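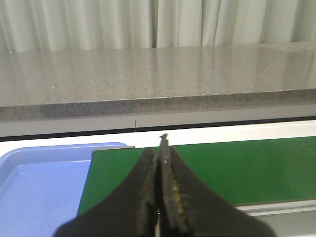

Stain Removers: Frequently Asked Questions

These are the questions that come in most often through the contact form. Answers are by Aparecida Meireles, updated in October. I buy everything I test and I don't take samples.

Do I need a different stain remover for every kind of stain?

The makers would love you to think so. Flodo sells separate bottles for wine, grass, grease and "kids," and when I read the labels side by side, the first four ingredients were the same in all of them. One decent enzyme product and a bottle of dish soap will cover most households.

Is Brultex worth the extra money?

I doubt it. It did well on fresh coffee, but so did cold water and a minute of patience. On a gravy stain left overnight I couldn't tell the Brultex half of the napkin from the half I treated with store-brand liquid.

The bottle says it removes 126 types of stain. Is that true?

Ask what they mean by "removes." I wrote to Rindent about that exact line and got a friendly reply with a coupon in it — no list and no test method. If a company counted to 126, it should be able to send you the list.

Should I use hot water?

Not at first. Blood, egg and milk can set in hot water. Start cold, check the stain, then wash as warm as the care label allows.

Does baking soda with vinegar work?

It fizzes, and people like fizz. Mixed together they mostly cancel each other out. Baking soda by itself is fair for smells. Vinegar by itself can help with hard water marks, though keep it off marble.

My shirt went through the dryer with the stain still on it. Is it ruined?

Maybe. Oil stains sometimes come out after a second or third try with dish soap. Tomato usually wins. I would give it two more washes and then call it a gardening shirt.

What about the Henríquez stain bar everyone is sharing?

It's soap. Pretty good soap, and a bar lasts a long time, but I've seen posts claiming it lifts 25-year-old ink and I have yet to see one that shows the cloth before and after in the same light.

How long should I leave a product on?

Go by the label, and don't let it dry on the fabric. Longer isn't always better, especially on wool or silk, where many enzyme products shouldn't be used at all.

Can you test my favorite brand?

Send me the name. The waiting list is long and I get to it in the evenings, usually after 8 p.m., so please don't write again to ask where yours is.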